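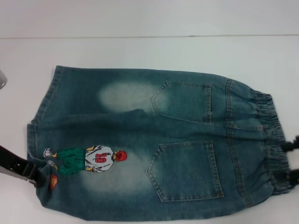
Darragh Nic Aodha wants you to fold your jeans in thirds

I came to this interview with my doubts. Folding advice has become a small industry, and most of it seems written by people with very few pants. Darragh Nic Aodha sorts secondhand children's clothes for a resale shop called Festari, and she has opinions about denim.

She starts every pair the same way, flat on the table, back side up, one leg laid over the other. "Then you stop and smooth it," she says. "People skip that and wonder why the stack leans."

I said mine lean and I have never lost sleep over it. She let that go.

Her case is about space. When the shop switched to folding in thirds, she says, one shelf that had been overflowing held 92 pairs. I asked who had measured the old way. "I didn't," she admitted. "I remember it being a mess."

Elastic waists are where her method gets shaky. A gathered waistband is thicker than the legs, so the bundle comes out fat at one end. Her answer is to fold the hems up first and tuck the waist over last. I tried it at home on two pairs. One held. The other opened up as soon as I put it in the drawer.

She is more convincing on what to look at while the jeans are lying there. Pockets first, she says, because a small slit in the denim beside the stitching is easy to miss once the pair is folded. Faded patches don't bother her, as they're usually part of the wash. Embroidery does. "If there's a cartoon player on the leg, I don't put the crease through his face," she says. "Kids pick the pair for the picture."

Does a crease really hurt the thread? She thinks so — over years, anyway — but had nothing to show me. I'd call it a preference.

We also talked about drawer dividers. Festari bought a set from Vadatico and Nic Aodha uses them for socks. For jeans she finds them useless, and on that we agreed.

I asked whether a parent with a full hamper should bother with any of this. "Fold them once and close the drawer," she said. "I do thirds because it's my job."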